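Chapter 4
Storing Water and Keeping It Moving

Learning goals
After reading this chapter, you should be able to explain why towns store treated water, describe how tank height turns into pressure at the faucet, and recognize the signs of water that has sat too long.

4.1 The town that built too much tank

Most people believe that a water tower holds a lot of water because a town needs a lot of water. The town of Plesville believed this too, and in a good year for tax receipts it bought a second tower to stand beside the first. The new one was handsome. It had the town's name on it in letters you could read from the highway, and it doubled the amount of water Plesville could keep on hand.

By the following January the complaints had started. The water tasted flat, then musty. Customers at the far end of Innes Road said it smelled like a basement. The treatment plant was tested and retested, and each time the water leaving it was excellent. Unfortunately, no one in Plesville drank water leaving the plant. They drank water that had left the plant some days earlier and had been loafing in a tank ever since.

Operators call this water age, and it will follow us through the rest of the chapter. Treated water is a perishable product. The disinfectant added at the plant fades with time, and it fades faster when the water is warm. Sediment settles. The pipes and tank walls, which are never as clean as the brochure suggests, begin to have their say.
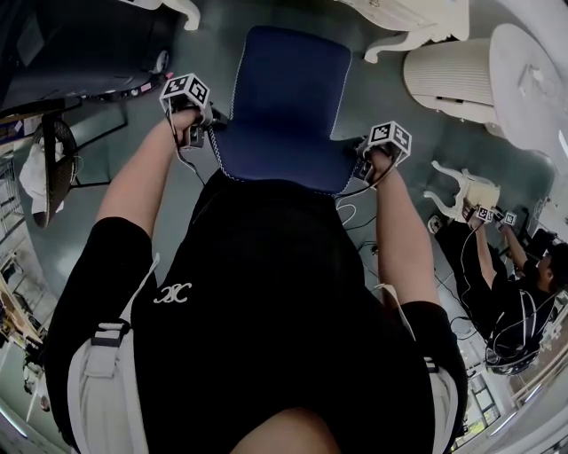

Plesville's second tower had made the average drop of water older, and it had done so at considerable expense. The cure was cheap and a little embarrassing. The operators lowered the normal fill level, let the tank drop farther each day before the pumps came on, and moved the inlet pipe so that incoming water stirred the old water up instead of sliding in underneath it. The letters on the tank were left alone.

4.2 What storage is for

A tank does several jobs at once, and they do not always get along. It covers the morning rush, when the whole town showers within the same hour. It holds a reserve for fires. It also keeps the pipes under pressure when the pumps are off, which matters because a pipe that loses pressure can draw in whatever is lying in the soil around it.

Pressure comes from height. A tank whose water surface stands 60 feet above a kitchen faucet will push on that faucet just as hard whether the tank is wide or narrow. Students tend to resist this. They feel that a fat tank ought to push harder, and some will defend the idea well past the midterm.

In the next section we follow the small utility at Drarker, which serves 300 homes from a single tank and has to do all of this with 9 valves, 35 hydrants, and a pump older than its operator.

Key terms: water age, fire reserve, inlet, pressure head, turnover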